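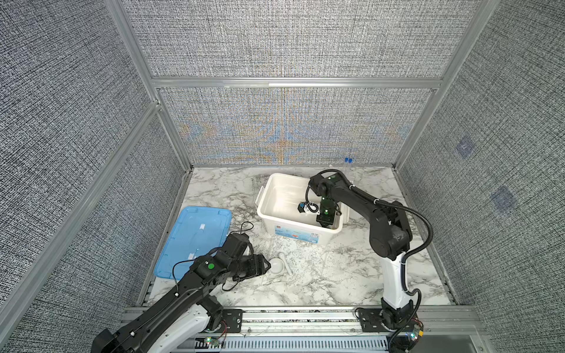 Cellule Pivel, version deux bras. Plateau blanc façon marbre, bras montés sur le rail avant.

CELLULE DE TRAVAIL PIVEL – DEUX BRAS, RAIL ALU, PAROIS TEXTILE
Distribution France : Clakero
Fiche mise à jour le 25 mai 2026

Disponible sur commande. Livraison montée ou en kit. Prix sur devis uniquement, voir plus bas comment le préparer, ça nous évite trois allers-retours par mail.

Pour qui
Labos, centres de formation, ateliers qui veulent faire travailler deux bras sur de petits objets : bacs, couvercles, tubes, vaisselle de labo. Pas une cellule de soudure, pas de palettisation. Si vos pièces ne tiennent pas sur une table, regardez plutôt la gamme Blackburn.

Ce qui est compris dans la base
– Structure en profilé aluminium, rail avant pleine largeur, traverse arrière
– Parois tissées gris, noir et blanc, fond et deux côtés
– Plateau blanc à motif marbre gris
– Deux platines noires de fixation, à positionner sur le rail
– Goulotte grise à fentes sous le rail
– Visserie, clés, notice (français et anglais)

Ce qui n'est PAS compris
– Les bras. On insiste, la question revient à chaque devis.
– Les pinces et leurs câbles
– La caméra de poignet et son support
– Le poste de pilotage, l'écran, le réseau
– Les objets de travail (bac, mortier, tubes...)

Bras compatibles
La platine standard accepte la plupart des bras de table légers. Les deux côtés peuvent recevoir des modèles différents, à condition de le dire avant perçage. Envoyez le plan d'embase en PDF, pas une photo prise au téléphone. Platine hors standard : compter 19 jours ouvrés en plus du délai normal.

Délais
Kit : environ 22 jours ouvrés après acompte.
Montée et réglée sur site : 51 jours ouvrés, transport compris. Commandes passées en juin : prévoir plus large, l'atelier tourne à effectif réduit ensuite. Pas d'express sur ce produit, inutile de demander.

Préparer son budget
Les clients chiffrent la cellule et oublient le reste. Postes à prévoir dès la première demande :
1. Bras et contrôleurs. De loin le plus gros poste.
2. Pinces. Prévoir un jeu de doigts de rechange par pince, ça s'use et ça se tord. Pinces parallèles à deux doigts pour commencer, suffisant pour la majorité des essais.
3. Caméra de poignet. Une seule pour démarrer, la deuxième peut attendre si le budget coince.
4. Câblage. Gaines souples, colliers, longueurs en rab. Un câble trop court bloque le bras, un câble trop long traîne sur le plateau et passe sur les objets. Faire l'essai à vide, bras tendus, avant de serrer quoi que ce soit.
5. Éclairage. Non fourni. Lumière diffuse conseillée, le plateau est clair.
6. Formation. Deux jours chez nous ou chez vous, frais de déplacement en sus.
7. Maintenance annuelle. Facultative la première année.

Petit matériel de démarrage
Lot Jesside, vendu à part : bacs, couvercles, petite vaisselle et tubes à bouchon. Bien pour les premiers exercices de prise à deux bras (un bras tient, l'autre dépose). Pas obligatoire, vous pouvez prendre ce que vous avez dans vos placards. Évitez juste le verre fin les premières semaines.

Implantation
Sol plan, porte assez large (mesurez-la, vraiment). Laisser un passage devant le rail pour accéder aux embases et à la goulotte. Prises électriques à portée, sur une ligne séparée si possible. Pas de fenêtre plein sud en face, les caméras n'aiment pas.

Entretien
Plateau : chiffon doux et eau savoneuse, pas d'abrasif. Parois : aspirateur petite brosse. Resserrer les platines après la première semaine d'usage, puis tous les mois.

Options
– Deuxième goulotte
– Roulettes à frein (à commander avec la structure, pas après)
– Plateau uni mat
– Parois unies, si le motif gêne votre vision

Garantie
Structure et plateau : 2 ans. Textile : pas de garantie sur les accrocs. Bras et pinces : voir avec leur fabriquant.

Demander un devis
Indiquez dans le message : modèle des bras, kit ou montée, étage et accès, options, date souhaitée. Organismes publics : joindre le numéro d'engagement dès que vous l'avez, sinon la commande reste en attente. Devis valable un mois. Réponse sous deux jours ouvrés – parfois trois en ce moment.

Voir aussi : platines seules Pivel – goulottes et accessoires – lot Jesside – gamme Blackburn grand format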